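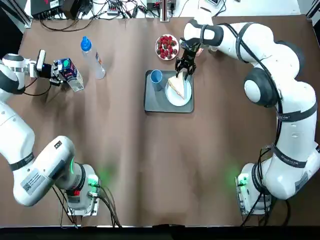 Stemum has opened orders for the Han tabletop kit, a two-arm setup sold to small labs and teaching shops that want a robot bench without building one from parts. Members on the Murkthorpe list have been asking for details since September, when the first price sheet went out.

The kit is rented by the month. The basic plan is $983 and covers both arms, their grippers, the wrist cameras, the control software and phone support on business days. Shipping is extra, and so is the table. Stemum will supply a frame and a brown cover for it, but any flat, sturdy surface that takes the mounting bolts will do.

Setup took us most of a day. The printed guide runs to 109 pages, and the first third of it is about cables and power. Read that part before you unpack anything. We did not, and ended up rerouting the wires behind the table after the arms were bolted down. The software side was easier. Both arms were found on the first try, and the base lights come on when power reaches them.

Each kit comes with a set of practice jobs, and the one we spent the most time on is the meal table. It uses strawberries on a plate, a sandwich, a drink carton, a water bottle, a cup and some eggs. You guide the arms through a job, save the run, and then use your saved runs to train the arms to do it alone. The sandwich is a good place to start. It has a flat side and a clear point, and the gripper does not have to be lined up very exactly.
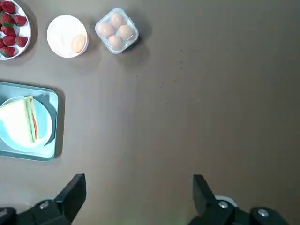
Eggs are harder. Lifting one from its slot in the clear box calls for a straight approach from above, and the fingers need to be opened wide enough to clear the shell but kept off the eggs next to it. We found it best to slow the arm to its lowest speed for this job. The bowl is more forgiving, and new users may want to practice picking up from there first.

We saved 156 runs before trying any training. Files are large, so plan on a separate drive. The software lets you mark a run as bad and leave it out later, but the button is two menus deep and should be moved. We would also like a way to replay one arm while the other stays parked.

On cost, the monthly plan makes sense for a short project. Past a year, we think most groups would be better off buying arms outright and paying for the software alone, which Stemum also offers.

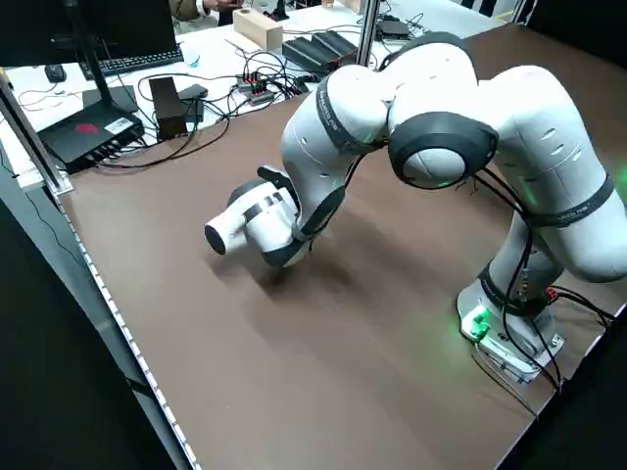

Priment disagrees on that last point, and wrote to us that the rental price looks high only until an arm needs repair. Under the plan a replacement joint is covered, "and you are not the one hunting for the part." Priment did share our complaint about the menus.

Stemum says the menu change is on its list but gave no date. The current rental terms let you cancel with 2 weeks' notice, and return shipping is paid by the customer. Keep the boxes and the foam inserts. The arms have to go back in their original packing.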